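How Do Robots Learn Good Manners?
Robot Rules for Young Readers, part of the Truddale Science Pages
Updated Sep 25, 2025

You have rules at home. Maybe you must wash your hands before dinner, or knock before you open your sister's door. Robots that work near people need rules too. A robot does not know by itself what is polite or what is dangerous. People must think of it first, write it down, and then teach it or build it into the machine.

What is a standard?

A standard is a set of rules that many people agreed to follow. Think of the plug on a lamp. It fits in the wall of your house and also in the wall of your friend's house, because the companies that make plugs follow the same standard. For robots there are standards too. They say, for example, how hard a robot may push against a person, and where the stop button must be.

At Truddale we have our own small rule book for robots that help at home. It is called Drullora, and it has 87 rules. The first version had 119, but many of them said the same thing two times, so we put them together.

Rule: Gentle fingers

A robot hand is often called a gripper. Some grippers have only two fingers, and still they can pick up a sock, a cup or a blanket. The rule says that a gripper must squeeze only as much as the job needs. Cloth is a hard thing for robots. A box has always the same shape, but a cloth changes its shape every time you touch it. Where is the corner? Which side is up? You can find this in one second, and a robot may need a lot of practice.

Practice can start with a person. The person holds a gripper in the hand and does the job, and a camera on the gripper records it. Later a computer studies these recordings. For the job "fold one cloth" our rule book asks for 595 good recordings before a robot may try alone. 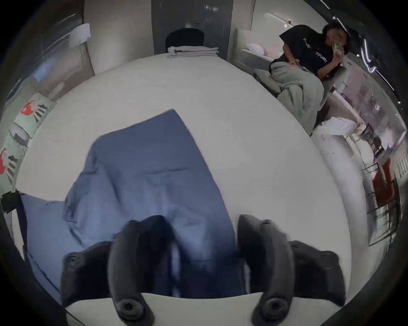 Rule: People come first

In a real home there are people who rest, eat, read or play. So a home robot must leave space for them. It must move slowly when somebody is close, and it must stop when somebody says stop – even if the job is only half done. A cloth can wait.

The rule is for the people who make recordings too. They must ask before they record in a room where other persons are. If one person says no, the recording is not made. This is called consent, and it means that you said yes and you understood what you said yes to.

Rule: Check, then check again

Before a robot from the Sutter workshop goes to a home, it must do its job 2000 times in a test room. A tester writes down each mistake. Dropping a towel is a small mistake. Touching a person without permission is a big one, and then the test begins again from zero.

Try it yourself

Put a towel on your bed and make it messy. Now use only your thumb and one finger of each hand, and fold it. Go slowly. Then write three rules for a robot that must do the same job, and read them to someone in your family. Can this person fold the towel with only your rules?

Next topic, in December: Proden, the robot that must learn to wait at a door.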